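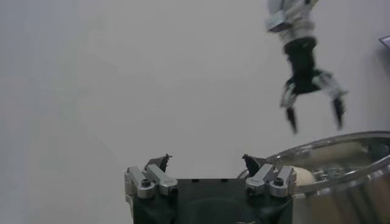

Does the Koron scoreboard console need to be online during a game?
It needs a connection twice, once before tip-off to load the rosters and once after the final buzzer to send the box score. In between it runs on its own, whatever the sales page says about "always live."

Section 3. Setting up the console for a tournament day

This section covers the Koron console with Pleltau shot clocks. It assumes the console is already mounted at the scorer's table and plugged in. If you are using the older Mollel clocks, skip steps 5 and 6 and set the shot clock by hand.

Before you start

You will need the team roster files, the table key, and a second person who can stand at the far baseline. The quick-start card says one person can do all this in ten minutes. Plan on 40, and don't let anyone book warm-ups against the ten.

1. Turn the table key to SETUP. The console shows the last game played. If it shows a blank court instead, turn the key back, wait for the beep, and try again.

2. Press EVENT, then NEW. Give the event a short name. Long names are accepted here and then chopped on the wall display, so "Ritutton Invitational Semifinal 2" comes out as "Ritutton Invit" for every game of the day.

3. Load both rosters. Check jersey numbers against the paper sheet the coaches signed. The console claims to flag duplicate numbers, but it only does so within one file. If a coach sends starters and bench as separate files, you can end up with two number 12s and no warning.

4. Set the period length and the foul limit. Do this for each game. The COPY FROM LAST button copies the period length but leaves the foul limit at the factory setting.

Caution: Do not change the foul limit once the first period has started. The console will recount team fouls from zero and will not ask you first.

5. Pair the shot clocks. Hold PAIR until both clocks show dashes. Start with the clock nearest the table.

6. Send your second person to the far baseline and run the clock down from 24. Both horns should sound together. A green PAIRED light is not proof of this – it only means the clocks were found.

7. Start and stop the game clock 3 times. Compare it with a stopwatch. If it drifts, restart the console before you do anything else.

8. Turn the key to GAME and take it out.

Note on storage: The console is sold as holding 1,276 games. Ours slowed down badly after 134, and Hicham Radwan, who keeps the table for the weekend league, now clears it every Monday. Export first. The CLEAR button takes everything, including the rosters.

Note on automatic possession: We leave this off. It guesses from the shot clock resets, and it guesses wrong on offensive rebounds. Raquel Caldeira checked it against the handwritten book for a full tournament and went back to the arrow.

If the box score won't send

Leave the console on and try again from the EVENT menu. If the second try fails, photograph the totals screen and give it to Rodrigo Marinho along with the paper book. Where the two disagree, the paper book stands.

Continue to Section 4 for overtime and forfeits.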